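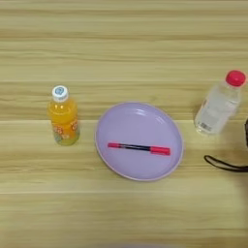 Flondville's captain on a long climb, a sore knee and the best crowd in the league

Flondville Cricket Club starts its final home game of the season on 16th August, and the captain can hardly sit still talking about it. A win over Jirnham would put the team in the playoffs for the first time, and the way she tells it, half the town has already asked her what time to show up.

"I've been stopped at the gas station, at the dentist, everywhere," she says, laughing. "Two summers ago people would ask me if the club was still going. Now they want to know why I didn't bowl our spinner from the river end!"

It's been quite a ride. Flondville lost its first four games this year, two of them badly, and the captain missed both of those with a swollen knee. She watched from a lawn chair on the boundary and says it was the most useful thing she could have done.

"You see so much from out there. Our fielders were standing way too deep because we were scared of the big hit, and every team we played just strolled singles all afternoon. I went home and drew it all out on the back of a pizza box."

The next week the ring came in closer, and Stiromora, who had been beating everybody, were bowled out for 142. She still has the scorecard on her refrigerator. Flondville got there with three wickets left and an over to spare, and the run has kept going ever since (apart from a washout at Arrieta, which she'd rather not discuss).

She is just as happy talking about her teammates as about the results. The opening pair are sisters who argue between every over. The wicketkeeper took up the game in college after years of softball and throws, in the captain's words, "like she's trying to put the ball through a barn." Between them the club's batters have made 1356 runs this season, already more than in all of last year.

"And it's coming from everybody, that's what I love. Our number nine got fifty against Jirnham in the away game. Fifty! She'd borrowed the bat."

Jirnham won that one all the same, by 11 runs, and she expects another tight finish. Their left-arm opening bowler swings the new ball late and got her out twice in practice games this spring, so she has been spending her evenings in the nets with a left-armer from the men's side.

"I've got a plan for her. I'm not telling you what it is. It might be a terrible plan."

The ground holds 2000, and the Stiromora match drew almost that many, with kids sitting three deep on the grass bank by the sight screen. She says the noise when the winning runs went through the covers was like nothing she'd heard at a club game, and she couldn't hear her own partner calling from the other end.

The knee is fine now, she insists, as long as she ices it and stays off the hard practice strip. She'll bat at three and plans to bowl a few overs if the pitch is slow. If Flondville does go through, the playoffs run into October, and she has already moved a family vacation.

"My brother says I jinxed us by calling the hotel. I don't care. I want to be playing cricket when the leaves are coming down."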